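검색어를 입력하세요 검색 상세검색

10월
글: 우샤 테바르(Usha Thevar), 하티제 카라불루트(Hatice Karabulut)

4. 결과와 논의: 달리아 덩이뿌리는 상자 안에서 어떻게 겨울을 났나

자, 이제 상자를 연 이야기를 해 보겠습니다. 앞 절에서 재료와 방법을 꽤 딱딱하게 적었으니 여기서는 조금 편하게 쓰려고 합니다(하티제는 편하게 쓰는 건 좋은데 표 번호는 제발 틀리지 말라고 하네요). 저희가 그릴티츠(Griltitz) 시험 텃밭에서 캐낸 덩이뿌리는 모두 303개였고, 이걸 상자 16개에 나눠 담아 북쪽 창고에 넣었습니다. 창고 온도는 5도에 맞췄고요. 상자마다 속을 채우는 재료가 달랐는데 마른 모래, 질석, 톱밥, 그리고 신문지로 하나씩 싸는 방법까지 네 종류를 썼습니다. 품종은 전부 스투사노(Stusano)입니다. 꽃이 크고 줄기가 약해서 키우기엔 성가신데, 뿌리 목이 가늘어 저장 중에 잘 상하기로 동네에서 유명하거든요. 잘 버티는 품종으로 시험하면 아무 방법이나 다 좋아 보일 것 같아서 일부러 골랐습니다.

4.1 썩은 것과 마른 것

봄에 상자를 열었을 때 못 쓰게 된 덩이뿌리는 40개였습니다. 저는 솔직히 더 많을 줄 알았어요! 첫해에 예비로 저장했던 것들은 절반도 못 건졌으니까요. 그런데 이 숫자 하나만 보고 좋아하기엔 좀 찜찜한 구석이 있습니다. 못 쓰게 된 뿌리에는 물러서 썩은 것과 바짝 말라 쭈그러든 것이 섞여 있는데, 둘은 원인이 정반대이고 고치는 방법도 정반대입니다. 한 칸에 합쳐 적으면 어느 재료가 나빴는지는 보여도 왜 나빴는지는 안 보이죠. 그래서 저희는 둘을 따로 기록했습니다.

썩은 것은 톱밥 상자에 많았습니다. 톱밥은 손으로 만지면 보송보송한데도 속에 물기를 꽤 오래 붙들고 있더라고요. 특히 상자 바닥 쪽, 뿌리가 서로 닿아 있던 자리에서 하나가 무르면 옆의 것까지 같이 물렀습니다. 반대로 신문지로 싼 것들은 썩은 게 거의 없는 대신 마른 것이 눈에 띄었습니다. 굵은 뿌리는 괜찮은데 손가락보다 가는 것들은 껍질에 세로 주름이 잡히고, 눌러 보면 속이 빈 느낌이 났어요. 이런 뿌리도 미지근한 물에 하룻밤 담가 두면 일부는 살아난다는 이야기가 있어서 해 봤는데, 살아난 것도 있고 그냥 물컹해진 것도 있었습니다. 따로 세어 두지 않아서 여기에 결과라고 적을 수는 없겠네요. 제 실수입니다.

모래와 질석은 둘 다 무난했습니다. 둘 사이의 차이는 저희 자료로는 말할 수 없을 만큼 작았습니다. 다만 모래 상자는 정말이지 무겁습니다. 선반에서 내리다가 허리를 삐끗한 뒤로 저는 개인적으로 질석 편이 되었는데, 이건 과학이 아니라 제 허리의 의견이니까 그렇게만 읽어 주세요.

4.2 언제 캤느냐가 더 컸다

재료를 비교하려고 시작한 시험인데, 자료를 펼쳐 놓고 보니 캐낸 시기가 더 크게 작용한 것 같습니다. 첫서리가 잎을 까맣게 만든 바로 다음 날 캔 무리가 있고, 서리 뒤에 땅속에 두 주쯤 더 두었다가 캔 무리가 있습니다. 늦게 캔 쪽이 네 가지 재료 모두에서 더 잘 버텼습니다. 줄기가 죽고 나서 땅속에서 껍질이 단단해질 시간이 있었기 때문이라고 저희는 짐작합니다만, 껍질 두께를 재지는 않았으니 짐작으로 남겨 두겠습니다.

문제는 그 두 주 동안 비가 많이 왔다는 점입니다. 텃밭 아래쪽 두둑은 물이 잘 안 빠져서 삽을 꽂으면 쩍 소리가 날 정도였어요. 거기서 나온 뿌리는 늦게 캤는데도 성적이 별로였습니다. 그러니까 늦게 캐는 게 좋다는 말은 물 빠짐이 좋은 땅에만 해당하는 이야기일 수 있습니다. 점토질 밭을 가진 분이 저희 말만 믿고 기다리다가 뿌리를 통째로 잃으면 제가 너무 미안할 것 같아서 이 부분은 꼭 적어 둡니다.

씻느냐 마느냐도 오래된 논쟁거리죠. 저희는 절반은 호스로 씻고 절반은 흙을 턴 채로 넣었습니다. 씻은 쪽은 눈을 찾기가 훨씬 쉬웠고, 봄에 포기를 나눌 때도 편했습니다. 생존에는 뚜렷한 차이가 없었습니다. 대신 씻은 뒤에 그늘에서 제대로 말리지 않은 상자가 하나 있었는데(네, 제가 바빴던 날입니다), 그 상자는 곰팡이가 허옇게 피었습니다. 이 상자를 분석에서 뺄지 말지를 두고 하티제와 한참 이야기했고, 결국 넣었습니다. 실제로 집에서 저장하는 사람들도 바쁜 날이 있으니까요.

4.3 상자와 환기

상자는 맥브레인(MacBrayne) 뚜껑 상자와 덮개 없는 나무 궤짝을 같이 썼습니다. 뚜껑 상자는 처음엔 꼭 닫아 두었는데, 안쪽에 물방울이 맺히는 걸 보고 한겨울부터는 뚜껑을 비스듬히 걸쳐 놓았습니다. 중간에 조건을 바꾼 셈이라 심사하시는 분들이 보면 눈살을 찌푸리실 만한 일이죠. 그래도 그대로 두었다면 상자 속 뿌리가 전부 썩었을지도 모르고, 저희에겐 봄에 심을 꽃도 필요했습니다. 그래서 상자 종류에 따른 차이는 이 글에서 비교하지 않습니다.

한 가지 덧붙이면, 한 달에 한 번 상자를 뒤져서 무른 것을 골라내는 일이 어떤 재료를 쓰느냐 못지않게 중요해 보였습니다. 12월에 한 번 건너뛴 상자가 있는데 1월에 열어 보니 한 귀퉁이가 통째로 물러 있었어요. 냄새로 먼저 알았습니다. 재료를 고르는 데 들이는 고민을 조금 덜어서 달력에 점검 표시를 하는 데 쓰시면 좋겠습니다.

절단면 처리도 궁금해하실 텐데요, 가을에 포기를 나눠서 저장한 것은 얼마 안 됩니다. 절단면에는 플라튜런스(Platurance) 가루를 묻힌 것과 그냥 말린 것이 섞여 있고, 수가 적어서 비교라고 하기엔 민망합니다. 다음 겨울에는 이 부분만 따로 떼어 제대로 해 볼 생각입니다.

4.4 이 시험의 한계

한 곳, 한 품종, 한 겨울입니다. 이게 제일 큰 한계이고 나머지는 다 여기에 딸린 이야기예요. 그해 겨울은 이 동네치고 온화해서 창고 온도가 크게 흔들리지 않았습니다. 추운 겨울이었다면 신문지로 싼 뿌리가 얼었을지도 모르고, 그랬다면 결론이 꽤 달라졌겠죠. 또 덩이뿌리의 크기를 무게로 재지 않고 굵은 것, 중간 것, 가는 것으로 눈대중해 나눴습니다. 저와 하티제가 서로 다르게 나눈 것들도 있어서, 나중에 같이 앉아 다시 맞췄습니다. 차를 세 주전자는 마신 것 같네요.

그림 1

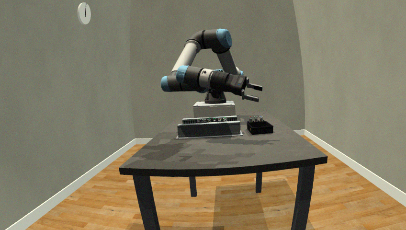
그리고 살아남은 뿌리가 전부 꽃을 피운 것도 아니었습니다. 겉은 멀쩡한데 눈이 없어서 여름 내내 흙 속에 그대로 앉아 있던 것들이 있었거든요. 저장을 잘했다는 말을 봄에 단단한 뿌리로 할지, 여름에 핀 꽃으로 할지에 따라 숫자가 달라집니다. 저희는 봄을 기준으로 삼았지만 정원 가꾸는 분들께는 여름 쪽이 더 와닿을 거예요. 다음 시험에서는 심은 자리마다 이름표를 꽂아 두고 첫 꽃이 필 때까지 따라가 볼 계획입니다.

독자 의견

Callum Farquharson
저도 톱밥 썼다가 바닥 쪽이 다 물렀습니다. 올해는 질석으로 바꿔 볼게요. 혹시 쓰고 난 질석은 말려서 다시 써도 되나요?

Usha Thevar
저희는 썩은 뿌리가 나온 상자 것은 버리고 나머지만 말려서 다시 썼어요!

Gillespie Lamont
우리 밭은 점토라서 서리 오면 바로 캡니다. 기다렸다가 망한 해가 한두 번이 아니에요. 그 문단 넣어 주셔서 고맙습니다.

Reece Stockdale
눈 없는 뿌리 이야기 더 듣고 싶습니다. 가을에 나누면 눈이 잘 안 보여서 저는 늘 봄까지 미루게 되네요.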